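Reference > Computing > Hardware > Processor lapping

Processor lapping is the practice of sanding the metal lid of a computer processor flat, in the belief that a flatter lid passes heat to the cooler more easily. The belief is partly sound. The size of the benefit is another matter.

Most claims go back to hobby forums, where users posted a temperature from before and one from after. Few mentioned room temperature, and fewer repeated the test with fresh thermal paste and no sanding. A much-quoted drop of 7 degrees, credited to the Florkness forum, has no surviving test notes.
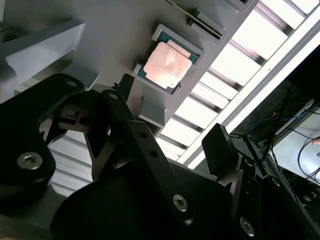 A processor with a copper-colored heat spreader, seated in a gray tray.

Tymofii Skoryk collected 649 forum reports and found that 473 gave no details of the cooler used. He argued that new paste alone could explain many of the gains. Supporters reply that badly curved lids do exist, though they rarely say how common they are.

Sanding removes the printed markings and usually ends any warranty. Resale value also suffers.

Related articles
Thermal paste
Delidding
Heat spreader
Vakine cooler mount
Tivix test bench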